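# The long way round to a tidy desk

2023-07-13

The people selling household robots have found a new way to teach them, and it starts with a person doing the chore. You sit down, take a gripper in each hand and pick things up. The movements are recorded, a program studies them, and in time a machine is supposed to do the same job on its own.

I spent a morning at Zomon's unit in Kisirdale, where the chore was clearing a desk. The company had collected 3943 demonstrations of it. A good one takes 30 seconds. I had expected engineers arguing over code, and what I got was closer to piecework, with a lot of cable on the floor and a lot of waiting for things to start up.

The argument for hand-held grippers is simple enough. Driving a robot arm from a distance is slow and tiring, and most people are bad at it. With the tool in your own hands you can feel when a cup is slipping. Printed markers on the grippers let software work out where they are, so no arm needs to be in the room at all.

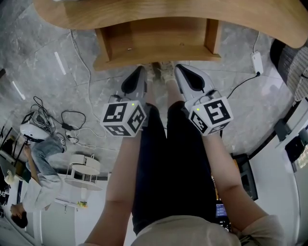

That saving is real, and I don't want to be sour about it. But a person brings more to a desk than a pair of hands. We lean, we shift our feet, we nudge a chair aside with a knee. None of that reaches a machine bolted to a stand. Moriarty, a rival firm that still swears by remote control, makes exactly this point in its sales talks, then goes quiet when asked how many hours its own operators put in.

Both firms are chasing the same customer. Gundholm, which fits out serviced offices, wants a desk-clearing robot on trial by December. Zomon says its latest model cleared 39 desks in a row. They were all the same desk, in the same room, with the same mugs - a detail I had to ask for twice.

The next target is 3000 more demonstrations, this time in other people's offices. I would like to see what happens when somebody has left a half-eaten sandwich on the keyboard. Zomon has no date for that test.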